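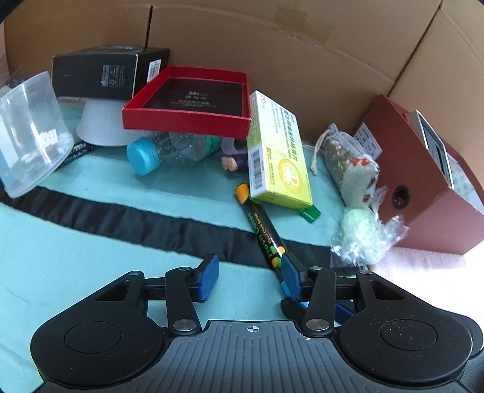
Mixed household goods beside a cardboard wall, among them a black box with a barcode label.

Groupage, also called less-than-container-load or LCL freight, is the carriage of goods from several shippers in one container. It is used when a consignment is too small to fill a container on its own. The party that combines the goods is called a consolidator, and is often a freight forwarder.

Process

Each shipper delivers goods to a container freight station before a stated closing time. Staff check the marks and the packing, then measure and weigh each piece. Heavy cargo is normally placed on the floor of the container and lighter cartons on top. At the port of arrival the container is taken to a second station and unpacked, and the consignments are released separately once customs has cleared them.

Documents

The shipping line issues a master bill of lading to the consolidator. The consolidator in turn issues a house bill of lading to each shipper. A fault in the papers for one consignment can delay the whole container.

Charges

Rates are usually quoted per cubic metre or per 1,000 kg, whichever gives the higher figure. Many operators apply a minimum charge. Handling at the station of arrival is often billed to the receiver.

Keretti service

Keretti, a forwarder founded by Aliki Tzanetos, opened a weekly groupage service between Eltora and Jurley in June 2021. The station at Eltora has a floor area of 700 square metres and 13 loading doors. It handled almost 800 consignments in its first year. Apostolos Fragkou managed the station until he was succeeded by Amna Dogar the following February.

See also

Break bulk cargo
Container freight station
Full container load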